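Play Kitchen Group – minutes, May meeting, Wondodby toy library

I'm on minutes again, so you get my version. We started at 5 and there was cake, which is why the first item took so long.

1. Matters arising

The shelf labels are done. The wipeable storage bags from Setiawan still haven't come and I said I'd chase them (I said that last time too, sorry!). Our float stands at 99 dollars and we agreed to leave it alone until the fall.

2. The play kitchen sets

This was the big one and we all had opinions. The plan is still to lend the kitchen pieces out as one set, and we went back and forth over what a set should have in it. Everybody wants the green colander in. I argued hard for the ketchup bottle, because my own two would walk straight past a toy oven to get at a ketchup bottle, and I won that one. The frying pan and the slotted spatula stay together – agreed, no more splitting them up.
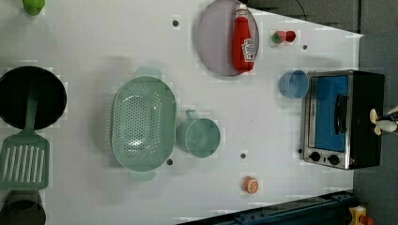
Kitchen set with the pan, spatula and toaster oven.

There was a long talk about the little food. Half of us think the orange slice is too easy to lose and should live in a zip bag, and the other half think a bag is one more thing to lose. We settled on the zip bag for a trial, and I'll pick some up on my way home from Prurness.

3. Plates and cups

Kirko wrote back about extra plates. They only sell them in boxes of 1000, so that's a no, unless somebody has a very large garage. We do like the pale purple one and it goes nicely with the greens. The light blue cup is staying too – it got a yes before I'd even finished reading out the item.
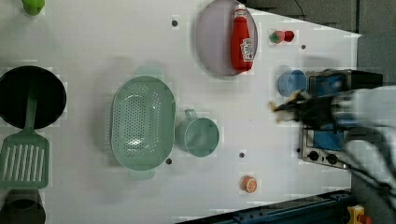
Colander, light blue cup and the plate with the ketchup bottle.

Someone asked if the colors should match across a set. I don't think kids care one bit, and I said so. Left as is.

4. Check-in cards

We want a card in each box so families can see what has to come back. My draft just said "fruit," and that got picked apart pretty quickly (fair enough). The new one will name the strawberries, the lid, the mug and so on, one to a line, in big print.

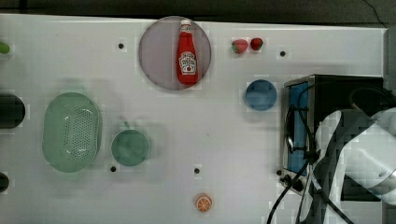 I'll also leave space at the bottom for notes, so people can tell us if something is cracked or missing. We're making 2 cards per box, one for the family and one for the desk. Laminating was mentioned. I'll ask what it costs.

5. Any other business

Please rinse your cake plates before you leave. Next meeting is in June, same time, same room, and I'd love it if another person took the minutes!

Contact the toy library desk | © Wondodby Toy Library | Back to top
2 comments · 5 shares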